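Brarkbridge robotics open day -- notes typed up on the train

Mostly software, as that is what I went for. Rough and in the order things happened.
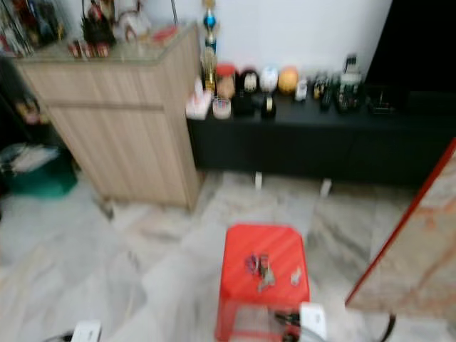 One of the other visitors said the arm was never going to be the hard part, it was always going to be the software deciding where to stop. I wrote that down before I'd got my coat off and it more or less sums up the morning.

So. The place is Brarkbridge, the project is called Puvik, and they are trying to get a robot with a camera on its head to pick small things up off household furniture. Stools, low cabinets, that sort of thing. Ordinary rooms with ordinary clutter in them. The open day ran from nine till four and I missed the welcome talk (bus).

Perception first. They run one pass over the whole view to find surfaces, then a second, slower pass only on the surface they care about. A seat with three small things on it sounds easy. Their trouble is a small item lying right next to a bigger one -- the segmentation likes to merge the pair into one lump, and then the grasp planner goes for the middle of the lump, meaning the gap. Their fix is a bit brutal. If a blob has two clearly different colours and a notch in the outline, they split it and plan for both. Someone asked what happens with an object that really is two colours. It gets split too. They know. There is a ticket open.

Background is the other headache. Trophy on a cabinet, row of bottles and jars, figurines on a glass top, all of it gets picked up as candidates unless you tell the system to ignore it. Earlier version scored everything in view and took 607 milliseconds per cycle on the onboard machine. Now they crop to the target surface plus a margin, and it's down to 320. Still not quick. They said the remaining time is nearly all depth clean-up, and glass is the main culprit, with shiny floor tiles second. Depth readings on glass come back as holes or as something well below where the glass is. The planner treats a hole as unknown and unknown as solid, so the arm keeps wide of any glass top. Sensible, but it also means it refuses some reaches it could easily make.

I liked the tool they use for looking at all this. Called Trondosura, written in house, runs in a browser. Timeline along the bottom, camera view on the left, planner's idea of the world on the right, and you scrub back and forth with both moving together. Click an object and it shows you every label it has ever had and when it changed. We watched one small cylinder change its mind 13 times in a single approach, pen, battery, lipstick, pen again. The team weren't embarrased by it at all, they had it up on the big screen. The label isn't used for grasping, only the shape is, so the flip-flopping doesn't matter until you ask the thing to fetch something by name. Then it matters a lot.

Tea at eleven. Biscuits fine.

Planning and control after that, in the Prydderch room upstairs, which was too warm. Main points as I got them:

The planner makes a handful of candidate paths and throws away any that take the gripper below the level of the seat, unless the approach is from the side. Low furniture is awkward as the arm has to come down in front of its own camera and then the camera can't see the target. They used to carry on blind with the last good estimate. Now the last stretch is planned so at least one edge of the surface stays in view, and they use that edge to correct the position. Cheap trick, and a good one. I want to try it at home on my own much smaller setup.

Cables. Long discussion about cables. The robot's own cables come into view now and then and the old self-filter only knew about the rigid parts, so a cable crossing the corner of a stool was an obstacle sitting on the stool. Planner would stop dead. They've added a fattened tube around each cable run, worked out from the joint angles, and anything inside the tube is thrown away. Downside is obvious, a real object in there vanishes too. Someone at the back pushed quite hard on this and the answer was that they slow the arm when the tube overlaps the target area. Not sure I am convinced. Slower is still a bump.

Control is two loops, a fast one for the joints and a slow one that takes corrections from the camera. The slow one is allowed to nudge the target but never by more than a fixed amount per step, so a bad frame can't throw the arm sideways. I asked how they picked the limit. Trial and error, then left alone.

Closing the gripper is the bit with least software in it. Close until the current rises, wait, lift a little, check the current again. If it drops they call it a miss, open up, back off and look again from a slightly different angle. After 3 misses it gives up and asks for a person. I'd expected something cleverer but the reasoning was fair enough, every clever version they tried had been harder to debug.

Lunch was sandwiches in the corridor. Talked to a couple of people doing warehouse work who thought household clutter was a mad thing to take on. Same people then spent half the afternoon taking notes on the splitting rule.

Afternoon was hands on with Trondosura, laptops set out, recorded runs to pick through. We had to find out why the planner had rejected a reach. Mine was a panel leaning at an angle. The surface finder had decided it was a table, a very steep one, and had fitted a plane to it running straight through the space the arm wanted. Took me far too long to find becuase I was looking at the objects and not the surfaces. Fix was one line, a maximum tilt for anything allowed to count as a surface. It then has to go in as a plain obstacle, otherwise the arm doesn't know it exists. I forgot that part the first time and got laughed at, kindly.

Things I didn't get answers to:

How they keep the calibration between head camera and arm good over a week. Somebody said they redo it each morning, somebody else said no.
Whether Trondosura will be released. "Probably", which I've heard before from other places.
What they do about lighting. Blinds were down all day.

Would go again. Get there for the welcome talk, bring water for the upstairs room, and sit near the front for the hands on as the text in the timeline is tiny. Next one is in March I think, sign up is through the Brarkbridge page. My stop, will fix the typos later.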